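Sesodum Parallel Gripper Kit, Classroom Edition
For student teams, robotics clubs and competition entries

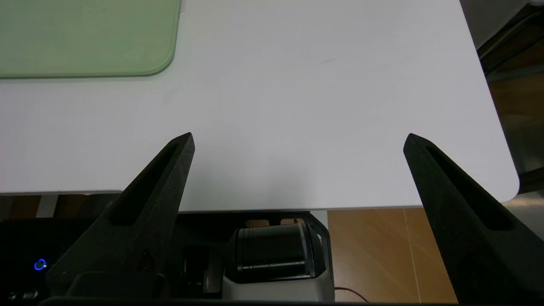

The kit contains one two-finger gripper, an adapter plate for the Pluvside training arm, a cable set and a printed assembly guide. It is sold assembled or as parts. The parts version is intended for a supervised build of two class periods.

Specifications
Maximum opening: 40 mm
Mass, without cable: 310 g
Fingers: replaceable, two screws each
Rated life: 3000 cycles per finger set
Control: serial, library and sample code included

Fingers
Finger files are supplied in STL and STEP format. Teams may change the tip angle or length. Recalibrate the open and closed positions after any finger change. Fingers longer than stock reduce grip force at the tip and may not pass inspection under the Boutros Cup student rules. Check the current rule book before printing.

Setup
Clear the work surface before homing the arm. Set the speed limit to 13 percent for first runs. Route the wrist cable with enough slack for full rotation and keep it out of the finger travel. Students stay outside the marked reach of the arm while it is enabled.

Course material
Plerside lesson files, edited by Kamonchanok Kaewkla, cover homing, pick and place, and sorting. A teacher login is required.

Ordering
Part SG-31, assembled
Part SG-31K, parts only
Spare finger set sold separately
Page revised 9/8/20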